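Section 4: Fitting and levelling the bench top

4.1 Before you start

The Hikthorpe bench top is supplied with its feet, a bag of M6 screws and a hex key. Leave the top in the room overnight before fitting. Clear the floor under all four legs and check that the frame bolts from Section 3 are tight.

CAUTION: The top weighs 70 kg. Two people are needed for steps 1 to 3.

1. Stand the top on its long edge, on the foam strips.
2. Lower it on to the frame — hold it by the edges only.
3. Slide it until the overhang is the same at both ends.
4. Fit the eight corner screws finger-tight.
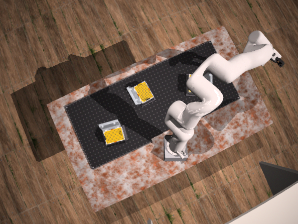 Can the top be levelled before the screws are fully tightened?
Level it while they are finger-tight. Tightening first can pull the frame out of square, and the feet will then need setting again.

4.2 Levelling

5. Place a spirit level across the short side, over the left-hand legs.
6. Turn the lower nut on the foot with a 21 mm spanner. Clockwise raises the corner.
7. Repeat over the right-hand legs, then along the long side.
8. Lock each foot with its upper nut.
9. Tighten the corner screws in diagonal pairs to 8 Nm.

Note: Each foot has 23 mm of travel. If a corner needs more, use the Bromedmont packing plates (sold separately) and start again from step 5.

Do not drag the bench once the feet are locked. Check the level again after a week, and after any move.

4.3 Cleaning

Wipe with a damp cloth and dry at once. Do not use bleach or wire wool. Spilt liquid must be lifted from the screw holes with a paper towel, and the screws checked for rust each November.

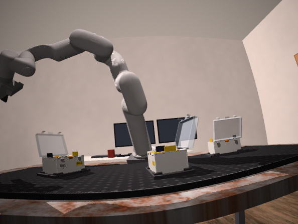

Charito Maglaya writes: On a vinyl floor our feet sank slightly and the level was out again within days. We put a steel disc under each one and reset from step 5. Could the discs be listed with the spare parts?

Reply: Discs are now listed in Section 7 under floor fittings. Use them on vinyl, cork and carpet tile.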